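Mikurier hand-held gripper kit, second version: review after 700 demonstrations

Posted July 26, 2024

We bought the Mikurier kit in May to collect training data for a pick-and-place policy. The method is well known by now. A person holds the gripper, does the task by hand, and the recorded video and motion are used to train a robot arm to do the same. What I wanted to find out was how much of the result depends on the kit and how much on the way you record with it.

The kit comes as two grippers, two sets of finger pads, a calibration board and a licence for the Drikutmont software, which turns the recordings into trajectories. Set-up took us an afternoon. The printed guide covers the hardware well and the software badly, and we had to go to the forum to find out how to set the clock offset.

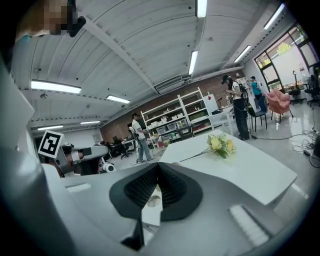
Tracking is the part most buyers will ask about. The software works out where the gripper is from what the wide lens sees, so it needs plenty of fixed detail in the room. Brick is good for this, and so are full shelves and a ribbed ceiling. A glossy floor helps much less. In a room like that we lost 49 recordings out of 700, most of them when the gripper was turned quickly towards the windows. At our other site in Grarkthorpe, which has plain painted walls, the first 100 recordings were so poor that we threw them out and put up printed patterns before starting again.

The finger pads are soft enough to hold light packaging without much squeezing. They do pick up dust, and I would wipe them at every break. The trigger spring is stiff, and people with small hands complained after an hour or so. The older Bevan gripper was easier on the hand, though its tracking was worse.

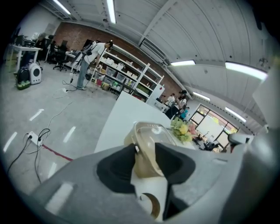
Holding a lidded plastic container upright between the pads, next to the table.

For the test itself we trained two policies. One used recordings from a single operator, the other the same number spread over several operators. Each was run on the arm 105 times, with the start position changed every time. The mixed set did better, mainly on awkward starts near the table edge. The single-operator policy moved more smoothly but often failed to recover after a missed grasp. We only tried one task, so I would not read too much into it.

Export is slow, and there is no way to queue several sessions overnight. Support answered within two days both times I wrote.

I would buy the kit again for table-top work. For anything heavy, or for small parts that need a firm pinch, the pads are too soft and there is no harder set on sale yet.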